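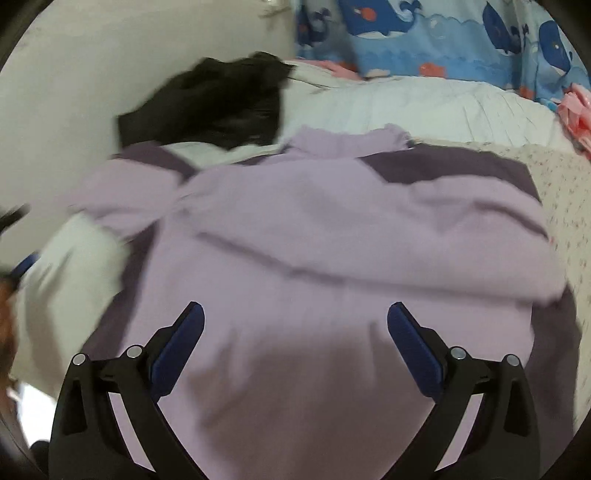

COURSE HANDOUTS / Textiles and Clothing Care

Unit 2: Reading a Garment Before Laundering

This handout supports the second unit of the certificate course offered at the Mincombe campus. Students should read it before the laboratory session and bring a copy with them.

A garment should be laid flat on a bed or table and examined before any care decision is made. Where a top combines a light body with darker panels, such as lavender with plum, the risk of dye transfer must be considered. The darker fabric governs the choice of water temperature.

Fiber content is the second consideration. Cotton absorbs water readily and may shrink when heated. Polyester resists shrinking but holds body oils. Blends behave according to their proportions - the label is the only reliable guide, and students are expected to record it in full.

Colorfastness test

Dampen a white cloth and press it against an inside seam for 10 minutes. Any color on the cloth indicates that the item must be washed separately. Enter the result on the Loren worksheet, together with the fabric weight.

Detergent should be measured by load size and soil level. Excess detergent remains in the fibers and dulls the surface over time. Fabric softener is not to be used on towels or on flame-resistant sleepwear.

Assessment

The written exercise carries up to 10 points. Late work is accepted only with the approval of the Quintero Building office, Room 129.

Required reading: Fornel Course Reader, chapter on dyes and finishes.

377 shares | 2 comments

This site uses cookies to improve your visit. Accept | Manage settings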